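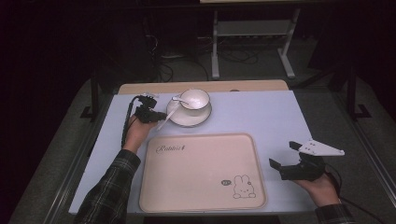 A white cup and saucer, with the spoon left in.

2 min read

The man from Vuderen came in September to measure the patio. He wrote 57 on his pad, crossed it out and measured again.

"Your wall leans," he said.

I told him my wife had wanted shade there for years. He asked if she would like to pick the fabric. I said no, I would do it, and took the green stripe.

They put it up in a morning. I sat under it until the sun went behind the garage, then I cranked it in.

Comments (2)
porchcat: The green stripe got me.
etta_r: Why did he cross out the 57?

© Ankrah Stories | Contact | Back to top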